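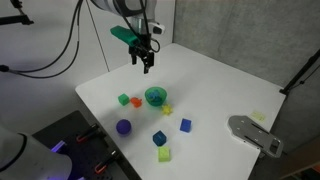 Clovero large table in white, shown in a corner with a green bowl, a cube and a small orange-red toy.

Clovero Large Table
by Gresturura
$2,747
Color: White
In stock, ships from our own workshop

We get asked for a big plain white table more than for anything else we make, and for a long time we kept steering people toward something fancier, which was silly of us. The Clovero is the big plain white table. It's generous enough to spread a whole afternoon out on, the corners are rounded so you can squeeze past with a full laundry basket and keep your hip bones intact, and the top is one calm, pale surface that lets you see whatever you've put on it. Small bright things look wonderful on it. So does a bowl of anything.

The first one was made for Heather Rewi, who runs a playroom and craft space and had gotten tired of pushing school desks together. Pens rolled into the gaps, glitter went into the gaps, and once a whole set of dominoes had to be fished out with a butter knife. She asked for one wide top with no joins in it and corners that a running four-year-old could bump into and carry on. We built it, she used it for a year, she sent us a long list of complaints (mostly fair), and the table you can buy today is the one that came out of that list.

What it's good for

Sorting, above all. If you have a houseful of building blocks or toy parts or buttons, you'll know how much easier it is when everything is out flat on something pale. A dropped bead on a dark tabletop is gone until spring, and on this one you'll spot it from the doorway. We've sold the Clovero to quilters, to a couple of toy libraries, to families who wanted somewhere for jigsaw puzzles to live between sessions, and to quite a few people who simply eat dinner at it.

It's a lovely table to put into a corner, too. Plenty of big tables insist on standing in the middle of the room with space on all sides, and not everyone has that room. With the Clovero you can tuck two sides up against the walls and still have a long reach of surface coming out toward you. White sits happily beside pale paint and it looks especially good against bare concrete, if you have any of that to show off. Do think about how far you can comfortably reach before you commit to a corner, though! The far end is a stretch for small children, and it tends to become the place where finished projects go to be admired.

Four adults can work at it without knocking elbows when it's pulled out into the room. In a corner it's better for two, or for one person with a great many things.

Sizes and fitting

The narrow side of the large table is 40 inches. The long side is made to order within that price, so tell us your room measurements on the order form and we'll write back with a little drawing before anything gets cut. Please measure at table height and not along the floor. Baseboards, pipes and old plaster all have opinions, and we've had more than one table arrive at a house where the walls were nowhere near square. A rounded corner is forgiving about this, as there's a bit of breathing space where the two walls meet, but it won't hide everything.

The legs unscrew for moving. There are leveling feet underneath, and you'll want a second person for the turning over. Kane Partington, who packs and delivers for us, will carry it to the room of your choice if you're on his route and will put it together for you if you ask him nicely. Outside his route it comes by freight to your front door, and you'll need to get it inside yourselves.

Looking after it

A soft cloth and warm water with a drop of dish soap will do for most days. Poster paint, washable marker and flour paste come off easily if you get to them the same day. Permanent marker is another matter, and so is hair dye (we learned that one from a customer). Rubbing alcohol on a cotton ball, dabbed on and wiped straight off, usually shifts what soap won't. Please don't use scouring powder or the green side of the sponge. It'll take the soft look off the surface and you'll see the patch every time the sun comes in low.

Put a trivet under hot pans. Use a mat for craft knives.

If you want it to go on looking its best, wipe the edges when you wipe the top. Fingers live on the edges, and on white it shows.

The Clovero is guaranteed for 12 years against wobble, warping and lifting at the edge. Ordinary scuffs aren't covered, but we sell a small touch-up kit and we're always glad to talk you through using it.

From people who have one

"We had ours in July, right before the whole family came to stay, and it was breakfast table, puzzle table and homework table in the same week. I did find the white a bit stark for the first few days. Then it filled up with things and I stopped thinking about it." Elli Kiiskinen

"Bought for our toy library. Everything that comes back gets tipped out onto it and checked over before it goes in the box again. I'd have liked a shelf underneath, but the surface itself is just right and the little ones can't hurt themselves on it. Would buy again." Ataahua Ruawai

"Bigger than I'd pictured, even with the drawing. We moved the bookcase. No regrets." Ihor Kravets

Questions we get a lot

Can I have it in another color?
Not in the large size for now. The small Clovero comes in white and a soft grey.

Is there a shelf or drawer I can add?
We're working on a shallow drawer that hangs under the long side. Write to us if you'd like to hear when it's ready, and do tell us what you'd keep in it, as we're still arguing over the depth.

Will it fit under my window?
Send us the height of the sill and we'll tell you. The legs can be made a little shorter at no charge if you let us know before we start.

Can I return it?
Tables made to a length of your choosing can't be returned unless something is wrong with them, so please take your time over the drawing. We don't mind going back and forth.

Price checked May 11, 2016. Delivery is added at checkout.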